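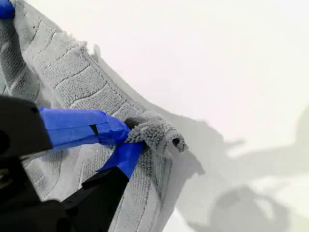
Siamak Bakhtiari
Equipment Planning Lead, Grokex

Call for participants: equipment planning panel for towel and cloth handling

Grokex is looking for people who run, supervise or buy for small laundries, linen services and cleaning supply rooms to join a planning panel on robotic cloth handling. The panel will help us decide what goes into our next equipment purchase and what a first-year budget for a two-arm folding cell should look like. Applications are open now and close at the end of June.

You do not need to know anything about robots. We have people for that. We are short of people who have signed a purchase order for a piece of equipment and then had to live with it.

Background

Our cloth handling group works on picking up, straightening and folding small towels, mostly microfiber. So far the work has been paid for out of a general lab budget, and purchases were made one at a time as things wore out or turned out to be the wrong size. From the next budget year the group gets its own equipment line. Before we commit it, we have to write a plan that covers the arms, the grippers, the tables and lighting, the spare parts and the cloth itself.

We wrote a first draft in-house. It was heavy on arms and light on everything else. Fingertips were listed as a single item under "consumables" with no quantity next to it, and tape was not listed at all. Towels were down as one carton. Anyone who has run a linen room will see the trouble with that last one. A towel that has been gripped, dragged and dropped all day does not behave like one out of the package, and the plan has to say when a towel is retired and what replaces it. 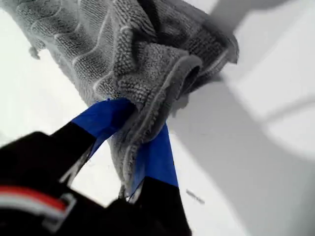 The second draft breaks the gripper line into parts: body, fingers, fingertip covering, cable and mounting hardware. Each part has its own expected life and its own lead time. The fingertip covering is cheap and changed often, so the cost is nearly all labor. The gripper body is the opposite. If one fails and there is no spare on the shelf, the station sits idle until the supplier ships, and we still pay for the room and the operator.

That draft is what the panel will work from. It has 103 lines. We would like it to be shorter when you are done with it, but we will accept longer if you can show us what is missing.

What participants will do

The panel meets in 2 sessions. Both are held at our Daneshvar building and both start at 9:30 a.m. Lunch is provided.

The first session is spent at a working station and then at a table with the draft plan. You will watch the gripper handle cloth, ask the operators whatever you like, and mark up the equipment list. We will ask you to put a mark next to every line where your own experience says the replacement interval is wrong. Please bring any figures from your own shop that you are free to share, such as how long a load of cleaning cloths lasts before you pull it, what you pay per piece, and how much time your staff spend sorting out frayed or stretched items. If you can't share figures, a description in words is fine.

The second session is on money. We will go through three versions of the budget:

Version A buys everything in the first year, with a full set of spares.
Version B buys one station, runs it, and holds the rest of the money until the results are in.
Version C leases the arms and buys only the grippers, fingers and tables.

Each version has a one-page summary and a longer worksheet. You will get both by mail before the session. We want to know which one you would approve if it came across your desk, and what you would send back with questions.

Between the sessions there is some homework: one short questionnaire and one phone call with me. Plan on an evening for the questionnaire. The phone call can be at any time that suits you, including early morning for those of you who open up.

Who we are looking for

We want a mix. In particular:

People who buy textiles in quantity, whether for a hotel, a gym, a clinic, a car wash or a cleaning contractor.
Laundry supervisors and shift leads who decide when an item is worn out.
Maintenance staff who keep folding, pressing or packing machines running and who order the parts.
Bookkeepers or office managers who have handled depreciation, leasing or service contracts for equipment in a shop with 50 employees or fewer.

You should have at least two years in the job, past or present. Retired people are welcome. So are people who looked at automation and turned it down. If you turned it down, please say so in your application and tell us what the sticking point was.

We can't take people who currently sell robots, grippers or laundry machinery, or who are paid on commission by anyone who does.

Questions we already know we need help with

How many spare fingers should one station have on the shelf? The operators say more than the draft allows. Purchasing says fewer.

Should cloth be bought from one supplier for consistency, or from several so that the equipment gets tested against what customers really use? The draft assumes one supplier. Quilted and ribbed towels grip differently from flat ones, and edges and corners differ again, so the choice changes how much test time we have to budget.

Is a service contract on the arms worth it in the first year, when most of the stoppages we log have to do with the fingers and the cloth?

What should the plan allow for training? The draft has a single line for this, and it covers one operator. We have not allowed for turnover.

Where does the work surface belong in the budget? At present it falls under furniture, which means facilities pays for it and facilities decides when it gets replaced. The cloth group would like it moved into the equipment line along with the lighting.

Comments from the earlier round

We ran a smaller version of this panel at our partner site, Sketano, to test the format. Several participants sent written remarks afterward and agreed to let us print them with the call. The one below was the most useful to us. We have cut it for length but changed nothing else.

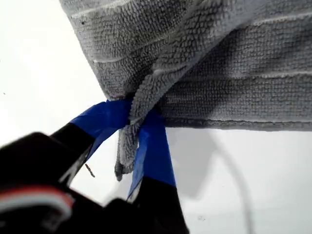 Grolik: My main comment is that your budget treats the towels as free. In our shop the cloth costs us more over a year than the folding machine does, once you add up washing, sorting and replacing. If a machine pinches every piece at the corner, I want to know what the corner looks like after a season of that, and I want a number in the plan for it, even a bad number. Second, put the person who changes the fingertips in the room when you set the spares. On our packing line we let the office set them and we ran out of a two-dollar part twice. Third, I would not sign Version A. I would sign B if the hold on the money had an end date.

All three points went into the current draft. There is now a cloth wear line, though the figure in it is a placeholder and we would like the panel to replace it. An operator will attend both sessions. Version B has an end date, tied to the close of the budget year.

Pay and expenses

Participants receive a flat fee for each session and a smaller fee for the questionnaire and call. Amounts are in the information sheet. Mileage and parking are covered, and we will book a room for anyone who has to travel the night before. If your employer does not allow you to accept a fee, we can pay it to the employer or leave it out.

The draft plan is confidential until the purchase is approved, so you will be asked to sign a short agreement. It covers our prices and supplier quotes only. You are free to talk about everything else.

How to apply

Send a letter of no more than one page to the Grokex equipment planning office. Tell us what you do or did, what kind of cloth or equipment passed through your hands, and one purchase you would make differently today. A resume is not needed. Include a phone number and the hours when you can be reached.

I read the applications myself and will answer each one. People selected for the panel will get the information sheet, the agreement and directions to the Daneshvar building. If we get more good applications than we have seats, we will ask your permission to keep your name for the following year's plan, when the question will be whether to add a second station.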